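Unit 3 project, second draft – comments from Pilar Núñez folded in, mostly.

## What we wanted to know

Treseck sells a "firming body oil" that promises smoother knees in 60 days. Knees were a bold choice. Constanza Barrientos and I asked whether it did more than Baptista, the plain lotion from the Drellodton pharmacy that promises nothing and smells of chalk.

## Method

We read 1,511 online reviews of the oil and kept the 201 that named a body part and a length of use. Then 6 classmates used the oil on the left knee and the lotion on the right, every evening, from February on. Each filled in a card at the Tostthorpe study room: dryness, stickiness, general mood of the knee.

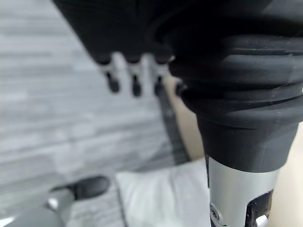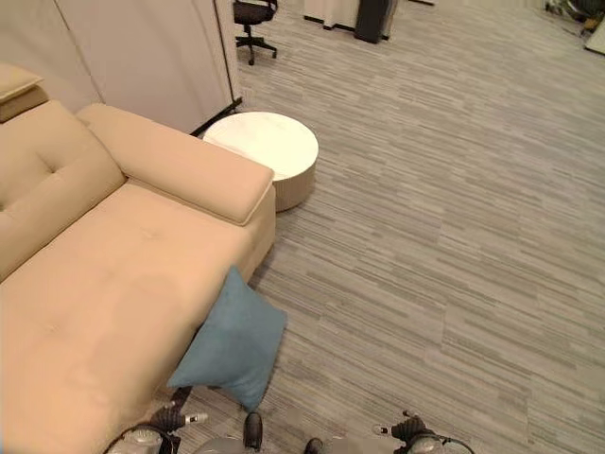 ## Results

Both knees got softer. On the cards, dryness scores dropped by the same amount on each side, and the oil won only on stickiness, where winning is bad. One tester lost her card and rewrote it from memory, so we left her out of the averages.

Reviewers who loved the oil mostly praised the bottle.

## Limits

Testers knew which product was which – the smell saw to that. We also never defined "firm," and Pilar has underlined this twice.

## Still to do

- Redo the stickiness chart with readable labels
- Add the ingredient table (Constanza has it)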